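Stesine Opens Submissions for Zolthorpe Photography Residency

2024-05-24

ZOLTHORPE – Stesine, the photography publisher and exhibition organizer, is accepting applications for its fall residency in Zolthorpe. The program runs through October and offers places to 10 photographers. Work made during the residency will be shown at the Derkolis gallery and printed in the next issue of Fang, the Stesine print journal.

Applications are open to photographers working in any process, film or digital. Applicants must be 18 or older and able to stay in Zolthorpe for the full month. Collectives may apply as a single entry, provided that no more than 2 members take up the place.

Each application consists of a portfolio, a project statement and a budget. The portfolio must contain 30 images from no more than two bodies of work. Files are to be supplied as JPEGs in the sRGB color space, numbered in viewing order. The statement should cover the subject of the proposed work, the method of production and any access permissions required. Statements in languages other than English must be accompanied by a translation.

Selected photographers receive lodging, shared studio space and a materials allowance. Darkroom hours are assigned in advance and cannot be traded between residents. Travel is not covered. Printing for the Derkolis exhibition is paid for by Stesine up to six prints per resident – additional prints may be shown at the resident's own cost, subject to wall space.

Applications are reviewed in two rounds. The first is made on the portfolio alone, with names removed. The second considers the statement and budget. A first-round decision takes about 6 weeks, and all applicants are notified by email.

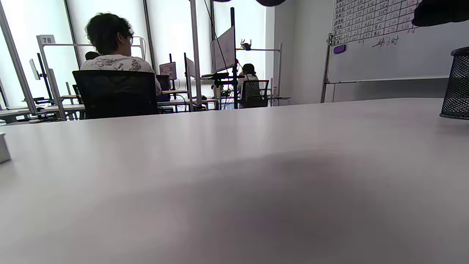

Does Stesine keep the copyright to work made during the residency?

Copyright stays with the photographer. Stesine takes a non-exclusive license to reproduce the selected images in Fang, in the exhibition and in publicity for the program. Any other use requires separate written consent and is paid at the journal's standard rate.

Entry forms and the full terms are available from the Stesine residency office. Incomplete applications will be returned once for correction. Portfolios sent on paper will not be accepted.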